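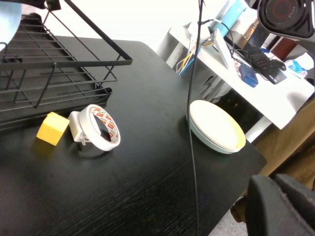 I've been trying to get the dishes down to a reasonable number since October, when I moved the kitchen stuff out of the old apartment and found out how much of it I never used. The first pass was easy. Anything chipped went, and so did the mugs from jobs I don't have anymore. The second pass took longer and mostly got done in the evenings, a shelf at a time. The black wire rack now lives on the black table, and the plates get stacked over on the right, the cream one with the yellow rim on top of the mint green. The tape and the white power adapter have ended up in front of the rack along with the yellow cube, and I need to find a drawer for all of that.

My rule for plates is six dinner and six small. I eat alone most nights, and when my sister's family comes over we can wash a few between dinner and dessert. Carol Horrocks, who lived across the hall from me on Fothergill Street, thought six was too few and offered me four more out of her own cabinet. I said no thank you. She left two bowls outside my door anyway and I kept those.

The dish rack was a harder decision than the plates. I had a bamboo one before this and it went gray along the bottom within a year. Then I had a plastic one from Urkeo that was fine except that the cutlery cup kept falling off. I wanted wire because I can scrub it with a brush and be done. I looked at white too, but I've had white coated wire before and you see every mark on it.

Having the rack on the table and off the counter has been good so far. The counter by the sink is only wide enough for a cutting board, and with a rack there I was chopping onions on the stove. It does mean carrying wet plates a few steps. I put a towel over my arm and it's not a big deal. I wipe the table down afterward, because a dark top shows water spots as soon as they dry. Plain water and a dry cloth work better on it than the Grovico spray, which left streaks.

What I haven't solved is lids. I have nearly 10 food containers and I don't believe a single lid fits the one it's sitting on. Chelsea Bickerstaff told me to put them all out on the floor, match what matches, and recycle the rest that same day. I did the first part and then put everything back in the cupboard. I'll try again this weekend.

Other things still on the list:

- a drawer or a box for tape, chargers and batteries
- felt pads for the table legs
- somewhere to hang the dish towels that isn't the oven door
- the big Seluvham roasting pan, which fits nowhere and which I use twice a year

I may give the roasting pan to my sister, who does the holiday meals anyway. She has a pantry. If she doesn't want it I'll ask Carol, and she'll probably try to give me something back for it.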